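Workshop notebook, Skasto finishing room
March, entry 1119
Entered by: Siwan James
Present: Dénes Bárány, Zoi Sarantis

1. Purpose

To establish a common procedure for the inspection and cleaning of the soft brushes used for loose pigment and mica powder. Two members of staff have reported streaking on the Szilágyi display panels. The powder itself was checked last month and found to be within the supplier's stated grade.

2. Inspection before cleaning

Each brush is held upright against a plain pale surface and checked for three matters: the shape of the tuft, the seat of the ferrule on the handle, and any color held in the bristles. The cosmetic pattern with the full, tapered head remains the preferred type for broad dusting. Its pale bristles show residue readily, and particular attention should be given to the base of the tuft, next to the metal.
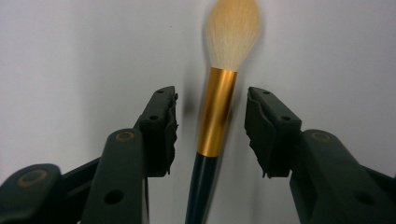
3. Cleaning

Tap out dry powder over the waste tray. Do not blow on the bristles.

Measure 1000 ml of lukewarm water into the enamel basin and add the Vutska soap, one level spoon. Swirl the tuft with the head pointing down. Water must not rise above the lower edge of the bristles, as the adhesive inside the ferrule softens with repeated soaking.

Rinse under the tap until the water runs clear. Press the tuft in a folded cotton cloth and restore the point with the fingers. Dry flat on the Gotwood rack, heads over the edge, overnight. The heater is to remain off.

Metal collars and glossy handles are wiped with a damp cloth only. Zoi asked whether spirit may be used on the handles. It may not; the lacquer on the old set clouded after one application.

4. Test

Dénes laid two passes of gold mica on a primed offcut, 200 mm in length, using one brush cleaned by the above method and one taken directly from the drawer. The uncleaned brush left a gray line near the left end. The cleaned brush left none. Both offcuts are labeled and stored in the flat file, second drawer.

5. Outstanding

Replacement cloths to be ordered. Benedek Rácz to confirm whether the stencil brushes should follow the same procedure or keep their own.

Kristóf Szűcs has the key to the soap cupboard until 4:30 p.m.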